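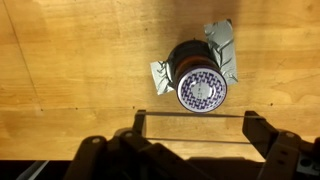

Brullmont Bench Objects, version 2

Brullmont Bench Objects is a set of 151 color images of small household containers and flat plates on a wooden workbench. It is meant for people working on object outlines, surface texture, and shadows on wood. Version 2 replaces the Lostard release from May, which had the same objects but no outlines for tape or shadows.

Last updated: 08/08/2022

Contents

images/ holds the pictures as JPEG files.
outlines/ holds one JSON file per picture, with the same base name.
objects.csv lists every object with its short name, color, and shape.
surface.csv lists scratches, specks, holes, and board seams.
CHANGES.txt covers the differences from Lostard.

Objects

There are 6 object classes: container, lid, plate, tape, cylinder, and bench. The dark brown container with the white lid is "jar_brown" in objects.csv. Its lid has a separate outline, and the purple pattern belongs to the lid. Silver duct tape gets its own outline wherever it shows, including the part that overlaps the side of the container. Creases in the tape are not outlined one by one.

A container and its lid share a group number. If you only need whole objects, merge by group number before you count anything.

Surface

The bench top was left as it was. Scratches, scuffs, and dark specks are part of the data and should not be cleaned out of the images. Shadows are stored as soft masks with values from 0 to 1, so a wide shadow that fades into the grain has no hard edge. Color shifts from honey to a duller brown under shadow, and we did not correct for it.

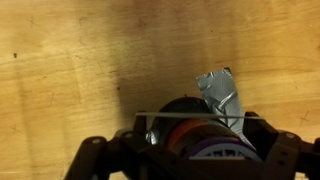
Splits

The test split has 40 images. Everything else is for training. Pictures with no container or plate in them are kept in both splits under the bench class, and their outline files contain only surface and shadow entries.

Plates

Plates are outlined along the outer edge. Where another object covers part of a plate, the outline follows the visible part only.

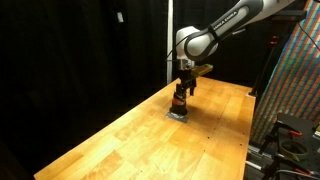 Gray square plate and dark cylinder with orange band, long view of the bench.

Known problems

Light specks in the grain are missed more often than dark ones.
Thin board seams are sometimes labeled as scratches.
The Plastholm color names in objects.csv are in lower case, but the loader in Pacheco expects capitals. Convert them before loading.

License

Free for research and teaching. Please keep this file with any copy.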